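손그리퍼로 시연 데이터 모으시는 분들, 버리는 기준 어떻게 잡으세요?

게시판: 로봇학습 / 데이터 수집
댓글 7

새벽솔방울 (글쓴이)
안녕하세요, 눈팅만 하다가 처음으로 긴 글 써봅니다. 저희는 Avach라는 이름으로 작게 돌리고 있는 프로젝트인데요, 핸드헬드 그리퍼를 사람이 직접 들고 부엌일이나 정리 작업을 시연하면 그걸 모아서 정책을 학습시키는 방식입니다. 다들 비슷하게 하시죠? 11월부터 본격적으로 모으기 시작해서 지금까지 에피소드가 3,267개 쌓였어요. 숫자만 보면 뿌듯한데 막상 한 편씩 열어보면 마음이 복잡해집니다 ㅠㅠ

고민은 이겁니다. 시연하는 분들이 작업을 시작하기 전이나 끝낸 다음에 그리퍼를 들고 그냥 서로 얘기하거나, 장비를 고쳐 잡거나, 고개 숙여서 들여다보는 구간이 꽤 길어요. 저는 이런 앞뒤 구간을 싹 잘라내자는 쪽이고, 같이 일하는 Mirela Guerra 님은 웬만하면 원본 그대로 두고 라벨만 달자는 쪽입니다. 둘이서 벌써 며칠째 이 얘기를 하고 있는데 (사이는 좋습니다, 진짜로요!) 결론이 안 나서 여기 여쭤봅니다.

그리퍼 쪽 카메라로 보면 대충 이런 느낌의 구간이에요.

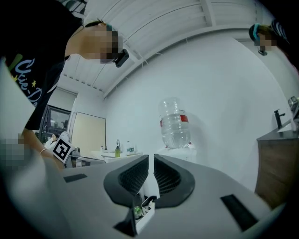
그리퍼 카메라 화면. 머리에 장비를 쓴 두 사람, 뒤쪽은 세면대와 정수기

손가락 패드 사이에 잡은 물건도 없고, 뒤에 수전이랑 물병 같은 게 보이긴 하는데 이 순간만 놓고는 무슨 작업인지 알 수가 없잖아요. 이런 걸 학습에 넣는 게 맞나 싶은 거죠. 얼굴은 저희 쪽 처리 단계에서 가리고 있으니 그 부분은 걱정 안 하셔도 됩니다.

참고로 시험 삼아 200편을 뽑아서 앞뒤를 손으로 잘라봤는데, 24편은 잘라내고 나니 남는 게 거의 없어서 결국 176편만 살렸습니다. 이 비율이 보통인지도 궁금해요. 경험담이든 잔소리든 다 환영합니다!

귤까는로봇
반갑습니다. 저도 똑같은 고민을 작년 내내 했던 사람이라 그냥 못 지나가겠네요. 결론부터 말씀드리면 저는 자르는 쪽입니다. 앞뒤에 멍하니 들고 있는 구간이 많으면 정책이 그걸 그대로 배워요. 저희 로봇은 한동안 컵 앞에서 가만히 서 있는 걸 정말 잘했습니다... 컵은 안 잡고요. 학습 코드를 일주일 동안 의심했는데 데이터를 자르고 다시 돌렸더니 움직이기 시작해서 얼마나 허탈했는지 모릅니다.
자를 때는 패드가 벌어지고 닫히는 값이랑 그리퍼 속도를 같이 보세요. 속도만 보면 들고 걸어다니는 구간이 전부 작업으로 잡힙니다.

Jussara Marinho
한국어가 조금 서툴러도 이해해 주세요. 저는 반대 의견이에요. 자르는 것 자체는 괜찮은데, 원본을 지우면 안 됩니다. 저희 팀은 Cloltside에서 초반 데이터를 예쁘게 잘라서 저장하고 원본을 정리해 버렸어요. 나중에 기준을 바꾸고 싶어졌을 때 돌아갈 곳이 없었습니다. 시작 시각과 끝 시각만 따로 적어 두고, 학습할 때 읽어 와서 자르면 됩니다. 저장 공간은 들지만 마음이 편해요.
그리고 Guerra 님 말씀대로 라벨을 다는 것도 좋아요. "준비", "작업", "마무리" 정도만 있어도 나중에 많이 도움이 됩니다.

새벽솔방울 (글쓴이)
두 분 다 감사합니다. 컵 앞에 가만히 서 있는 로봇 얘기에 한참 웃다가 저희 로봇도 서랍 앞에서 그러고 있던 게 생각나서 갑자기 안 웃겨졌어요 ㅋㅋㅋ 그냥 모델이 작아서 그런 줄 알았거든요. 원본은 아직 하나도 안 지웠습니다. 지우려고 했는데 글 올리고 나서 하자 하고 미뤄둔 거라 정말 다행이네요.

한밤의캘리브레이션
저는 살짝 다른 얘기를 하고 싶은데요. 앞뒤 구간을 전부 쓸모없다고 보는 건 좀 아깝습니다. 올려주신 화면에 왼쪽 팔 근처로 흑백 마커 보이시죠? 저희 같은 경우엔 작업 전에 마커가 잡히는 구간을 좌표 맞추는 데 씁니다. 장비마다 마커를 쓰는 용도가 다르니까 댁에서도 꼭 그렇다는 건 아니고요, 혹시라도 위치 추정이 앞부분에 기대고 있다면 자르고 나서 궤적이 이상해질 수 있어요. 추정을 원본 전체로 먼저 돌리고, 결과가 나온 다음에 자르시길 권합니다. 순서 거꾸로 하시면 고생합니다. 제가 했어요, 그 고생.

귤까는로봇
윗분 말씀에 한 표요. 다만 "아깝다"는 데는 동의 못 하겠습니다. 좌표 맞추는 데 쓰는 거랑 정책 학습에 넣는 건 별개 문제니까요. 추정에는 쓰시고 학습에서는 빼세요. 아까워하다 보면 끝이 없습니다.

한밤의캘리브레이션
네, 그 구분은 맞습니다. 제가 좀 뭉뚱그려 썼네요. 그래도 저는 시작 직전 1초쯤은 남겨두는 편이에요. 손이 물건 쪽으로 막 향하기 시작하는 그 부분까지 칼같이 날려버리면 접근 동작이 뚝 끊긴 것처럼 되더라고요. 이건 취향 차이일 수도 있으니 두 가지 다 돌려서 비교해 보세요.

Amr Kabbaj
176/200이면 저희보다 훨씬 나은 편입니다, 너무 걱정 마세요. 그런데 저는 버린 24편이 더 궁금해요. 혹시 특정한 사람이나 특정한 작업에 몰려 있지 않나요? 저희는 살펴보니 거의 다 같은 작업에서 나왔는데, 안내문이 애매해서 시연하는 분들이 매번 서로 물어보느라 시간이 다 간 거였어요. 사람 탓할 일이 전혀 아니었죠. 안내문을 두 줄로 줄이고 시작할 때 그리퍼를 한 번 닫았다 펴는 걸 신호로 정했더니 자르는 일까지 쉬워졌습니다. 신호 동작은 꼭 넣어보세요, 돈도 안 들어요!

새벽솔방울 (글쓴이)
Kabbaj 님 댓글 보고 바로 찾아봤는데 24편 중에 절반 넘게 "병 옮기기" 작업이네요. 안내문을 다시 읽어보니 어느 병을 어디로 옮기라는 건지 쓴 저도 헷갈립니다... 오늘 저녁에 Mirela Guerra 님이랑 같이 고쳐 쓰기로 했어요. 원본은 그대로 두고, 위치 추정은 전체로 먼저 돌리고, 구간 시각만 따로 적고, 닫았다 펴는 신호를 넣는 걸로 일단 가보겠습니다. 1초 남기는 건 두 가지로 나눠서 학습 걸어볼게요. 결과 나오면 이 글 밑에 이어서 올리겠습니다. 다들 긴 글 읽어주셔서 감사해요, 감기 조심하세요!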